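Der Vorführraum

Um zwei wurden die Besucher in den hinteren Raum von Bristach gelassen. Ruoxi Zheng hatte die Simulation auf der Wandfläche geöffnet, Auflösung der Vorschau 640 Pixel, zwei Ansichten. Die echte Zelle stand in Stonunville und war seit dem Morgen nicht erreichbar.

»Die Aufgabe heißt Flerno«, sagte sie. »Ein Arm, ein Greifer, eine runde Schale. Bisher 1.920 Durchläufe.«

Christos Konstantinidis fragte nach der Abbruchbedingung.

»Zeitüberschreitung oder Kollision.«

»Und wenn er nichts tut?«

»Zeitüberschreitung.«

Er notierte das. Tarek Boutros, der für Salameh unterschreiben sollte, blieb stehen, obwohl Stühle da waren. Auf der Wand warf der Arm einen Schatten über den Tisch. Boutros suchte im Raum nach der Lampe dazu und fand keine. Das Licht war ein Parameter, drei Zahlen in einer Datei, die er am Abend zuvor gelesen hatte.

Zheng hielt den Ablauf an und ließ die gespeicherten Ansichten stehen.

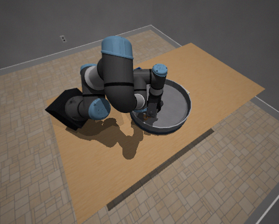
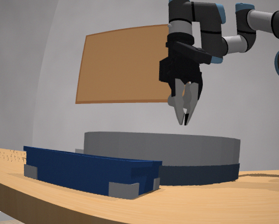
Lesezeit: 1 Minute

»Welche davon ist die spätere?«, fragte Boutros.

Zheng sah auf das Protokoll. Die Zeitstempel fehlten.

»Das lässt sich rekonstruieren«, sagte sie.

»Bis wann?«

Sie startete Durchlauf 1.921. Konstantinidis schlug eine neue Seite auf und schrieb die Uhrzeit oben hin.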